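Nimham, the low-budget science fiction comedy about a choir that picks up a distress call from another planet, will get a wider release in June, distributor Prakelmont has confirmed.

14 comments | 200 shares

Directed by Antonina Tymoshchuk from a script she wrote with Hnat Shevchuk, the film was shot in 23 days and has so far played at nine festivals. It will open in four cities first, with streaming on Vestia to follow later in the summer.

The story follows a group of amateur singers who find that one of their rehearsal tapes is being answered from space. Daryna Pavliuk plays the choir director – her first lead role – and Kvido Kolář wrote the songs, most of which were recorded live on set. 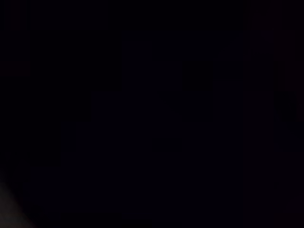
Vivek Kanaujia said the festival cut ran a little long in the middle, but that the final song was worth the ticket and he hoped it would stay exactly as it was.

Prakelmont says the release version is around four minutes shorter than the one shown at festivals. The cuts come from the second act, and no songs have been removed.

A soundtrack album is planned for the same month. Tymoshchuk and Shevchuk are already writing their next feature, a ghost story with the working title Song.

Share this story | 14 comments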